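Cloth Handling Rules at Treloar: Frequently Asked Questions

Last revised October 2021. Replaces the sheet that was taped up in Prustthorpe.

Who do these rules apply to?
Anyone who starts, watches or resets an arm working with fabric, at either of our 2 sites. Visitors may watch from behind the line. They may not reset the cloth, even if they have done it somewhere else.

Do I need to sign in for a short run?
Yes. The log has one line per run, whatever the length. Put your initials, the cloth number and the speed setting. If you stop early, write "stopped" and leave the line in.
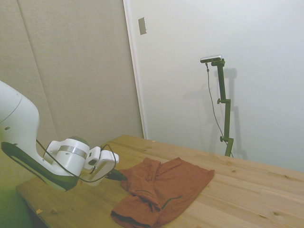 What is the speed limit?
700 mm per second at the wrist in normal running, and 660 when a person is inside the line with the enabling switch held. The lower limit is set in software at Prustthorpe. At Drondstead you still have to select it by hand.

Can I straighten the cloth while the arm is moving?
No. Press pause, wait for the status light to change, then reach in. If the fingers are holding fabric, open them from the panel first. Do not pull the cloth out of closed fingers. We have replaced fingertip pads because of this.

Which cloths are allowed?
Anything on the Fututlow list. Each item on it has been checked for pins, loose buttons and metal trim. To add one, hand it to Bimla Pant with the request form. Allow a few days, longer in December.

What about cables?
Look at them before the first run and after any change to the program. Move the arm through its full reach at low speed and watch that nothing catches or pulls tight.
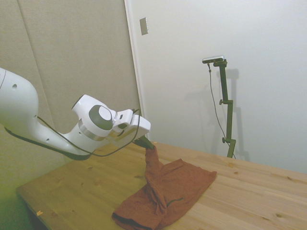

What counts as a good grasp?
For the log, a grasp counts when the cloth leaves the table and stays in the fingers for the whole lift. It does not have to come up neatly. A corner pinch that pulls the fabric into a twisted column, with the rest still spread on the wood, is entered as "partial lift" while it is in that state. Change the entry only if the program goes on to clear the table.

May I move the camera stand?
Only with the run stopped. Tighten both knobs afterward and redo the calibration. A stand that has been bumped counts as moved.

The arm stopped by itself. Can I restart it?
Once, if the panel shows a force limit and you can see the cause. For any other code, or a second stop, leave it off and call Morag Swanson on extension 526.

Where do I report a near miss?
Use the same form as for an injury and tick the second box. Send it before you leave for the day. Reports are read by Morag and kept with the run log.

Can I get a printed copy?
Ask at the front desk at either site.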